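Subject: Re: [bench-practice] Draft 2 of the reset and handling rules

Hello all,

Thank you for the kind notes on the draft, and to the Komoddale folks especially for reading the appendix, which I know was a slog.

On Sep, the Alhassan bench wrote:
> We like section 4 but it is too loose on soft containers.
> A tote bag never sits the same way twice. How close does
> the reset have to be before a trial counts? And do we need
> a rule for straps?

I think you're right on both points. With a rigid bin you can tape the corners and be done with it, but canvas slumps however it likes, and those long handles go wherever they please.

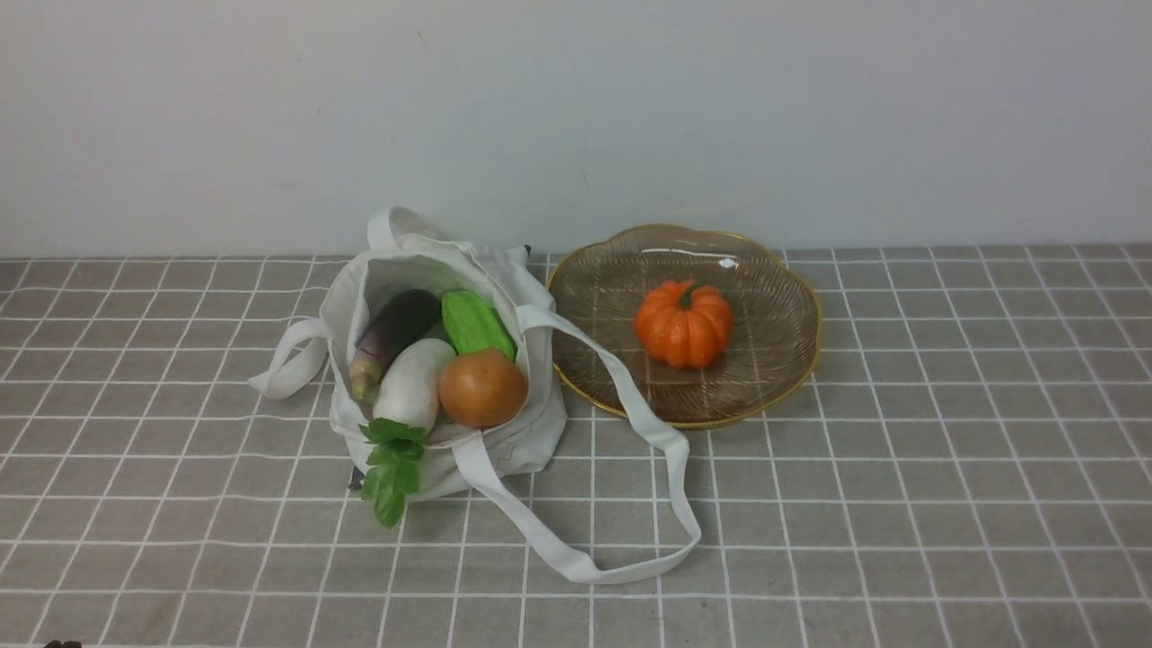 How long should an operator wait between resetting the table and starting the arm?

Wait 15 seconds with hands behind the line, then start from the pendant and never from the keyboard.

For the bag itself, I'd suggest we stop asking for a matching shape and ask for a matching position of the base, within 2 cm of the mark. Straps may lie on the table as they fall, but they have to stay clear of the arm's base and be written down in the log. Bredska has been doing it this way since spring and their logs are a pleasure to read, even for someone as slow as me.

Then there is grip force, which I had buried in a footnote - sorry about that. Toy produce is forgiving, and I worry it lets us get sloppy. I'd like the limit set per object and entered in Skedex before the first trial of the day.
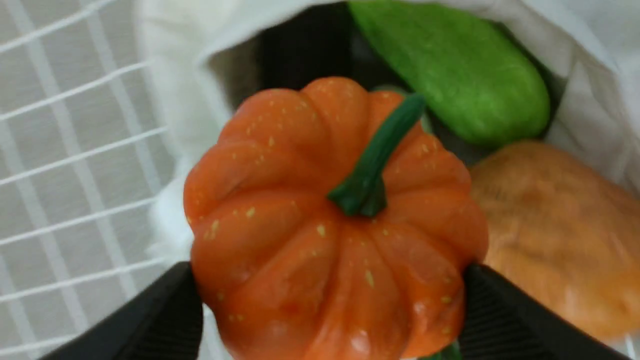 Once it's in there, please leave it alone until the set of 45 trials is finished, and if you must change it, start a new set. I know that stings when you're on trial 40 and hungry for lunch.

Send me your wording for section 4 any time before the end of September and I'll fold it in.

Warmly,
the list editor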